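Search this site
Search for:
Go

Marker wristbands versus the glove: notes on hand tracking for gripper work

I have spent most of August comparing two ways of getting wrist pose out of human demonstrations, so that the motions can be replayed on a parallel gripper. The first is the Gouveia glove, with bend sensors on each finger and an inertial unit on the back of the hand. The second is a pair of wristbands with printed fiducial markers, read by a head camera. The gripper is the Nenov two-finger model with the long pads. The arm and controller stayed the same throughout, so I will leave them out of it.

The glove first. It gives finger angles at a good rate and does not care whether the camera can see the hand. Its weakness is position. The inertial unit drifts, and by the end of a 20 second demonstration the wrist could be 6 cm from where it ought to be. I tried re-zeroing at every contact, which helped with long pauses and did nothing for continuous motion. The fabric over the fingertips also changes how people pick things up. Yulan Luo did a set with the glove and a set without, and with the glove on she pinched much harder and kept her thumb straighter. For training a gripper on thin packaging that is a serious fault.

The bands have the opposite set of problems. They say nothing about the fingers, but the hands stay bare and the absolute position is good whenever a marker face is in view. Each face is decoded separately and the pose is solved over all the faces found in that image. One face is enough for an answer, though a poor one in rotation. With two, the rotation error falls sharply.
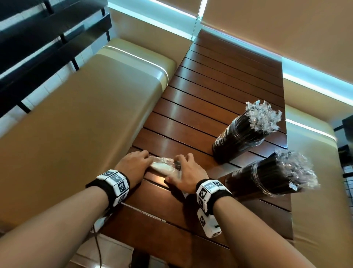 Surface finish mattered more than I expected. On matt card the detector hardly ever missed. Over glossy varnish it was less steady, and the fault was mostly exposure: bright strips in the background pull the automatic setting down and the white squares on the bands go grey. I fixed exposure by hand and set the detector threshold once per location. Missed detections dropped from 8 per cent of images to 2 per cent. I should have done that at the start.

Clear film is a separate matter. The bands do not care about it at all, as they only report the wrist. The Nenov does. Its pads slide on crinkled wrapping unless the closing force is raised, and then the contents fold. I replayed the same wrist paths with the standard pads and with the softer Murnonetti ones. The soft pads held wrapped items at a lower force but let go late, because the film clings to them. A short pause after opening — a quarter of a second was plenty — got rid of most of that.

Mapping a thumb-and-fingers hold to two flat pads is still the weak part. At present I take the wrist pose from the bands, add a fixed offset to the pinch point, and mark the open and close times by hand. Mihret Hadgu has a hand-keypoint model running on the same video, which would supply the pinch width directly. It copes well with bare fingers and badly with anything transparent next to them.

On cost and bother, the bands win easily. A new set is a strap, some blocks and an evening at the printer. The glove needs calibrating per person and I had to send one back to Erkbridge with a dead index channel.

For now the bands stay and the glove is in its box. Next job is synchronising the gripper log with the camera clock, where I have an offset that changes between sessions and no explanation yet.

Comments

tomk_bench
Are you solving each face and averaging, or one solve over all the corners? Averaging gave me horrible jumps when a face dropped out.

Reply from author
One solve over all corners. I tried averaging first and had the same jumps.

Priya
Have you tried the soft pads with a dusting of talc? It stops the film sticking for us, but you have to reapply it constantly.

R. Dunmore
For the clock offset, check whether the camera stamps at the start or the end of exposure. Ours did one in automatic mode and the other in manual.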